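"Entrei às nove da noite e saí de manhã, sem um papel na mão"

Ficou quase 30 horas sem dormir, diz, contando a véspera. Foi levado da porta da câmara municipal de Drendley numa noite de fevereiro, com mais uns quantos, depois da vigília contra o encerramento do abrigo de Urrutia. Aceitou falar connosco na condição de não publicarmos o nome. Nem o dele nem o de ninguém. Falámos numa cozinha emprestada, café de saco, telefone virado para baixo em cima da mesa.

Começa pelo fim. A saída. "Abriram a porta e disseram: pode ir. Perguntei se havia um auto, uma notificação, qualquer coisa para assinar. Disseram que depois chegava pelo correio. Ainda estou á espera."

E antes disso? A vigília estava comunicada, garante. Carta entregue com antecedência, carimbo de entrada, cópia guardada. Mostra a cópia. O carimbo lê-se mal mas lê-se. "Éramos para aí cem no princípio, depois começou a chover e foi gente embora. A polícia disse 100 na rádio, por acaso nisso estamos de acordo."

A ordem para dispersar, segundo ele, veio por altifalante e não se percebeu. "Eu estava do lado da paragem. Ouvi 'minutos'. Quantos minutos? Não sei. Perguntei a um agente e ele encolheu os ombros." Pouco depois estava sentado numa carrinha.

Na esquadra pediram-lhe o telefone. Recusou dar o código. Pediu advogada, responderam que a essa hora era complicado. A palavra foi essa, complicado. Insistiu três vezes. "À terceira deixaram-me fazer uma chamada, mas para a família. Liguei à minha irmã e foi ela que ligou à advogada." A advogada chegou perto das duas da manhã e esteve à espera numa cadeira no corredor. Só o viu já dia.

Bateram-lhe? Pausa comprida. "Não. Empurraram, na carrinha. Não vou dizer que me bateram, porque não me bateram. Mas tiraram-me os óculos e eu sem óculos não vejo a parede."

A versão oficial é outra. Num comunicado curto, a polícia local fala em resistência à identificação e diz que todos os detidos tiveram acesso a defesa "em tempo útil". Mandámos perguntas por escrito, cinco. Até ao fecho não veio resposta.

Ele ri-se da parte da identificação. "Eu tinha o cartão na mão! Tenho uma fotografia com o cartão na mão, tirou-a uma senhora que passava." A fotografia vai ser entregue com a queixa, por isso pediu que não saísse aqui.

A queixa. Está a ser preparada com a Drenari, associação que acompanha casos destes na região e que lhe arranjou a advogada. São três queixosos, por agora. Podiam ser mais, mas há quem tenha medo de perder o trabalho. "Um colega disse-me: tenho dois filhos, desculpa. Não tem de pedir desculpa, eu percebo."

Voltamos ao abrigo, que é disso que ele quer falar e nós é que não deixamos. A petição contra o encerramento vai em 3.113 assinaturas. Dessas, 1.082 foram recolhidas em papel, à mão, em cafés e à saída da missa. Ele sabe os números de cor. A câmara diz que o edifício não tem condições e que os utentes serão transferidos para Flestgate. Flestgate fica a uma hora de autocarro, quando há autocarro.

"Quem dorme em Urrutia trabalha aqui. Limpezas, obras, o mercado às cinco da manhã. Como é que vão estar no mercado às cinco da manhã se dormem em Flestgate? Fiz esta pergunta na assembleia e cortaram-me o microfone. Tinha passado o tempo, disseram."

Medo de voltar à rua? Diz que sim. Diz logo, sem rodeios. A mãe pediu-lhe que ficasse em casa uns tempos e ele ficou, duas semanas. Depois houve outra vigília, mais pequena, e foi. Ficou atrás. "Fiquei ao pé da saída, com o casaco vestido. Antes nunca pensava onde é que era a saída."

Não houve detenções dessa vez. Havia mais carrinhas que gente, conta, e um agente até lhe deu boa noite. O mesmo da outra vez? Não tem a certeza. Estava escuro e ele tinha os óculos velhos, os outros vieram com uma haste partida.

O que quer da queixa? Dinheiro não. Quer um papel. "Quero que alguém escreva que eu estive lá dentro, a que horas entrei, a que horas saí e porquê. Só isso. Neste momento, oficialmente, eu nessa noite não estive em lado nehum."

A assembleia municipal volta a discutir o abrigo ainda este mês. Ele está inscrito para falar. Três minutos, como toda a gente.

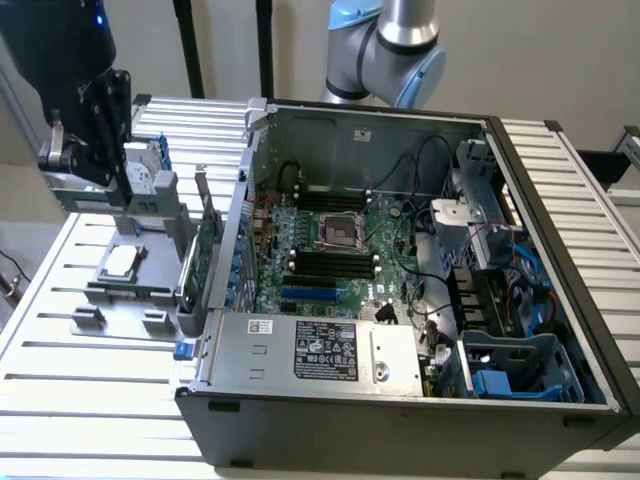
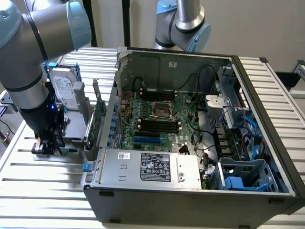
Computador aberto sobre a mesa (primeira foto); disco rígido e braços robóticos (segunda).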